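Carnets > Rangement > Août
Dernière mise à jour : août

Levée à six heures, café bu debout. J'avais décidé que ce serait la journée des jouets et je m'y suis tenue. Les enfants sont chez leur grand-mère jusqu'à la fin du mois, la maison est calme, et je préfère trier sans avoir quelqu'un qui me reprend chaque figurine des mains.

J'ai commencé par l'armoire du couloir. Elle contenait 11 sacs, certains pas ouverts depuis le déménagement de Borby. J'ai tout vidé sur le tapis du salon et j'ai fait des tas : cubes, voitures, dînette, animaux. Les puzzles à part, sur la table, parce qu'il faut les refaire pour savoir s'ils sont complets. J'en ai refait deux. Le phare est complet. La carte d'Afrique a perdu Madagascar et un bout du Tchad, je la garde quand même.

Gifty Wumbei est passée vers dix heures avec des cartons récupérés à son travail. Elle est restée une heure et s'est occupée des cubes. Elle voulait les ranger par couleur, moi par taille. On a rangé par taille.

Les animaux m'ont pris le plus de temps. Les vaches et les moutons sont allés dans le carton pour l'école. Les dinosaures, non. J'avais dit à Adom Asamoah que je les lui donnerais pour son petit, puis j'ai changé d'avis pour une partie d'entre eux. Le brun-rouge à longue queue, avec les pattes plus claires, je n'arrive pas à le mettre dans un carton. 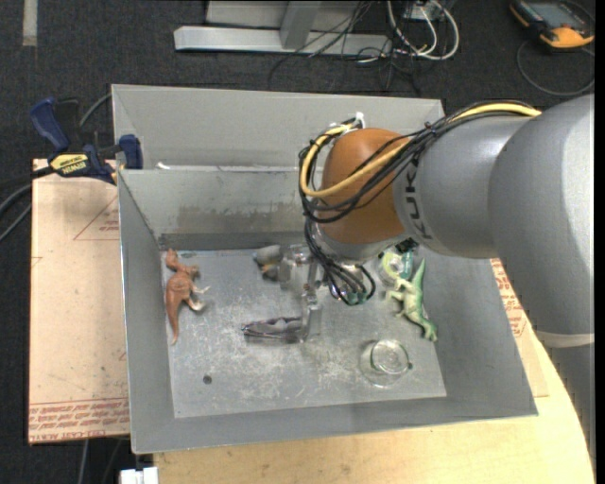 J'ai appelé Adom à midi pour lui dire qu'il en aurait moins que prévu. Il a répondu que son fils était passé aux camions de toute façon. Il prendra les autres samedis de garde, quand il aura la voiture – je n'ai pas compris lesquels, il doit me rappeler.

L'après-midi, lavage. Bassine d'eau tiède, savon de Marseille, vieille brosse à dents. J'ai étalé les figurines sur deux serviettes près de la fenêtre. Celles qui sont creuses prennent l'eau par un petit trou sous le ventre et il faut les presser plusieurs fois, sinon ça goutte pendant deux jours et ça finit par sentir. J'en ai jeté une pour cette raison, un hippopotame.

Pour l'armoire, j'ai remonté une planche de deux crans et passé un coup de vinaigre dans le fond. Les boîtes Cledidby que j'avais en tête mesurent 30 cm de large et la niche aussi, donc elles n'entreront pas. Il faudra prendre le modèle en dessous ou garder les cartons de Gifty encore un moment. Je vais garder les cartons.

Fini à 16 heures. Mal aux genoux. Il reste la dînette, à laquelle je n'ai pas touché, et un sac de pièces que je ne sais rattacher à rien : roues, un toit, des barrières, une clé à remonter. J'ai écrit « divers » dessus et je l'ai mis tout en haut.

Soupe de courgettes le soir. Demain la dînette, et rendre la brouette aux voisins.

Commentaires

Mireille : Pour les figurines creuses, un point de colle chaude sur le trou avant de laver. Je fais ça aussi pour les jouets de bain.

T. Bradent : Vous avez gardé lesquels finalement, à part le brun-rouge ?

Solène44 : Le sac « divers », j'ai le même depuis six ans. La clé à remonter m'intéresse si elle est petite, il m'en manque une pour un manège.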